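Recording Demonstrations for a Sorting Task: A Guide for School Robotics Clubs

Every fall a club decides that this will be the year the robot learns by watching. Somebody has seen a video of an arm folding shirts, and by October there is a plan to collect demonstrations by hand and train a policy on them. I have advised the club at Trikwood through two rounds of this, and I am less impressed by the method than most people who write about it. It can work. It also eats a semester if you let it, and the write-ups tend to skip the dull parts where the time goes.

What follows covers the utensil task from the Berness student challenge: pick up loose utensils from a table and put them in a caddy. It assumes you have a hand-held gripper that records and a laptop that can hold the files.

Step 1. Decide what counts as done

Write it on paper before anyone touches the gripper. Ours reads: every utensil is in the caddy, none on the table, the caddy still upright. Our first year we had no such sheet, and two students spent a week recording to different rules. One of them dropped chopsticks in any which way, the other sorted them by compartment. The policy trained on both did neither.

Step 2. Set up the table

Use a real table in a real room. A bare lab bench gives you pretty numbers and a robot that falls apart the first time it meets a tablecloth. Put the caddy toward the back, leave the utensils in a loose pile in front of it, and mix sizes and materials. Long chopsticks are the easy ones. Clear plastic is hard for the camera, so put some in from day one. You will be tempted to save it for later, and later is the week before the demo.

Do not tidy the pile between takes. Lift everything and drop it again.

Step 3. Check the fingers before you record

Open and close the gripper ten times and watch the pads. They should meet flat. If one is twisted, thin things like chopsticks roll out, and you will blame the student. Snug the screws at the joints, but don't crank them.

Then hold the gripper over the table at the height you plan to start from and look at the live view. You want both fingers, the pile and the whole caddy in it. Start every take from close to this position. 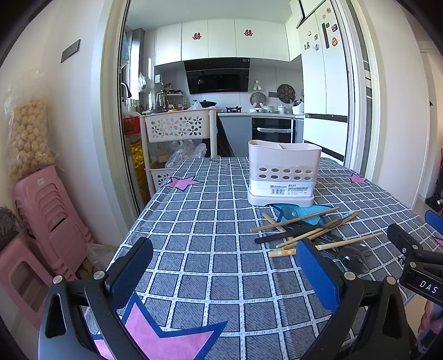
Espinoza wrote back after reading a draft of this page that starting every take from one position is exactly how you teach a robot one position, and that their club moves the start by a hand's width each time. Fair enough. I would still get the first batch clean before you begin moving things, but if your policy freezes when the arm is bumped, that is the likely reason.

Step 4. Record short takes

One take is one utensil, from the start position to the caddy and back. Move at half the speed that feels natural. Students speed up as they get bored, usually after 20 minutes, and you can see it in the data. Swap operators before that happens.

If you drop something, finish the take anyway and mark it as a miss. Some guides tell you to delete misses. I keep them in a separate folder; they cost nothing and they have settled several arguments.

Step 5. Count honestly, then train

The starter notes from Trornisetti say 100 takes are enough for a task this size. We did not find that. At 100 our arm went to the right area and closed on air. At 200 it could place long chopsticks and little else. We stopped at 3043 frames of usable grasp footage for the clear spoon alone, and it was still the worst item on the list.

So train early, at 100, just to find out whether your files load. Expect a bad result. The point is to catch a wrong setting before you have spent every Wednesday until winter break repeating it.

Step 6. Test on something you did not record

Change the cloth. Turn the caddy. Have a student who has never seen the setup drop the pile. Run 8 trials and write down all 8, including the ones where the arm did something embarrassing.

Our posters used to show the best run — every club's do. Judges have started asking for the full list, and I wish they had started sooner. If your success rate drops by half with a new tablecloth, put that on the poster too, and bring both cloths.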